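A morning at the Movine open day, Sullorport

I got the early bus out to Sullorport on Tuesday and was still nearly last in the door. The queue for name tags was longer than the queue for coffee, so you can guess which one I joined first.
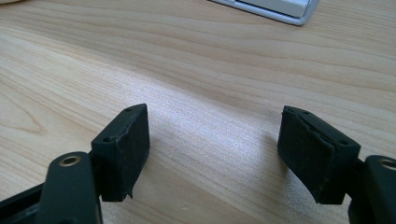 Having a go

The bit I'd come for was the teaching bench. You hold a gripper in your own hand, squeeze it to close the two fingers, and do the job yourself while it records. Later an arm learns from what you did. My job was putting pegs in a tray, and I was terrible at it! You want to reach in with your thumb the whole time. They like roughly 200 goes at a task before they train on it, and I managed two.

I had a good look at the fingers while I waited for my turn. Dark green, soft pads on the inside, and the edges of the pads have had a bit of wear. I asked what they cost to replace and got a shrug and a laugh.

Next room over was remote control, run with the Lacroix people. Much harder on the neck (you're watching a screen), but the colour picture was sharper than I'd expected. I skipped the Tendedach talk, sorry, lunch was on.

Back in June if they'll have me.

Contact us | © Movine Open Days | Back to top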